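Section 3. Emptying and relining the small bins

Okay, this is the part of the house guide people message me about most, so I've written it out the way I do it myself. The big kitchen bin (the Tumix one with the pedal) has its own page, Section 2. Everything below is for the small stuff: the waste basket and the round bucket. You need a roll of liners or a stack of saved carrier bags. I like the carrier bags better, the handles make a great knot!

Taking the old bag out

1. Gather the top of the bag in one hand before you lift anything. Squeeze slowly so the air goes out the top and doesn't puff in your face.

2. Lift the bag clear and set it on the tile, not on the rug. If it drips, slip a second bag over it right away.

3. Pull the two handles up, hold the neck tight with your other hand, and tie them over each other. Go around twice if the bag is full. I keep hold of the plastic just under the knot while I pull, otherwise it slides loose again.

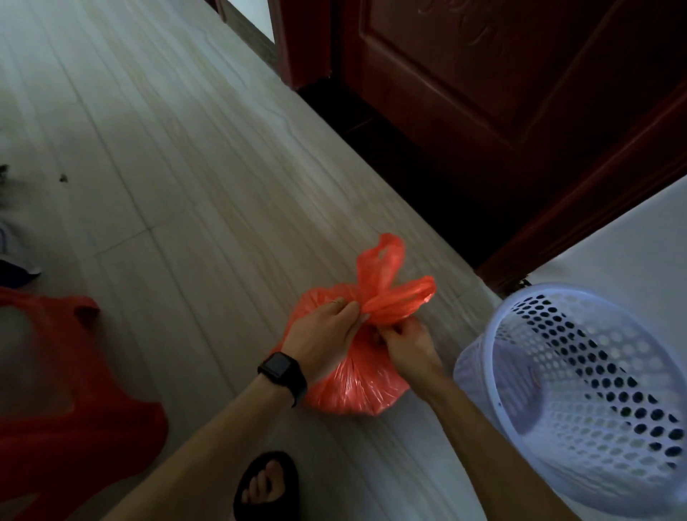 4. Carry it down to the outside container. The gate code is 246, then the star key.

Caution: thin bags split when they're overfilled. Stop at three quarters and please don't press the trash down with your hand. Carmela Miranda found a broken jar that way last July, and she still brings it up.

Putting a bag in the bucket

1. Wipe the bucket out first. A squirt of Nutura on a paper towel is plenty.

2. Drop the bag in and push the bottom down until it touches the base.

3. Fold the edge over the rim if the bag is big enough. With a smaller bag, just let the top stand up.

4. Partway through the week, pull the edges up again on both sides. They sink as the bag fills, and then coffee grounds end up between the bag and the bucket (ask me how I know).

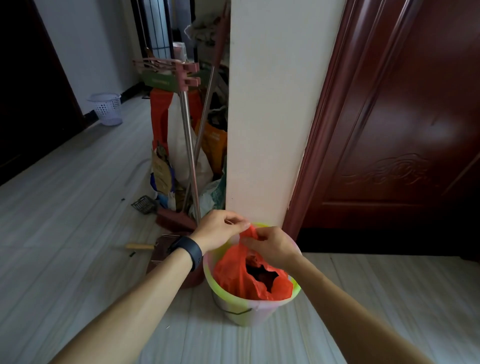
Pulling up the edges of the red bag in the bucket.

Note: no hot ashes or candle stubs in either one, ever. Batteries go in the Flelia tin by the front door.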